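Clorkotex launches Gemeo table mat in dark grey

Work surface cover goes on sale to schools, workshops and homes in January

Clorkotex is adding a large table mat to its Gemeo range of covers and work surfaces. The mat is meant for white and light-coloured tables, where small parts and offcuts can be hard to see under bright lighting.
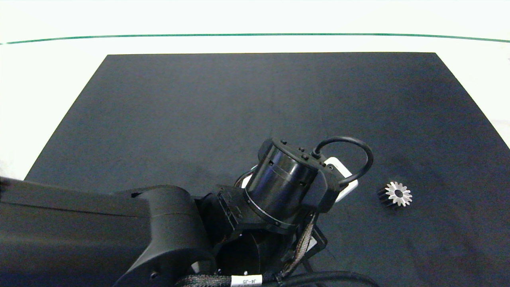
STILITZ, November 28, 2024 – The new Gemeo mat has a matt, dark charcoal-grey surface and is large enough to cover most of a tabletop. It lies flat without clips or tape and can be taken up again when the table is needed for something else.

Customers of the company's older table covers had asked for a plain mat without a printed grid. Clorkotex tried 2 weights of material before settling on the heavier one. Light creases from folding may show when the mat is first opened, and these do not affect its use. Clorkotex advises leaving it spread out overnight and wiping it with a damp cloth. It should not be ironed.

The mat will be sold under order number 1405. Trade customers can order it in cartons through the distributor Stamatopoulos, with a first delivery of 200 mats planned for January. Single mats will be available from the Clorkotex online shop from the same month. Schools ordering before the end of the year can ask for a free sample of the material.

About Clorkotex

Clorkotex makes table covers, mats and protective sheets for classrooms, workshops and the home. The company is based in Stilitz and employs 100 people.

Press contact: Clorkotex press office, Stilitz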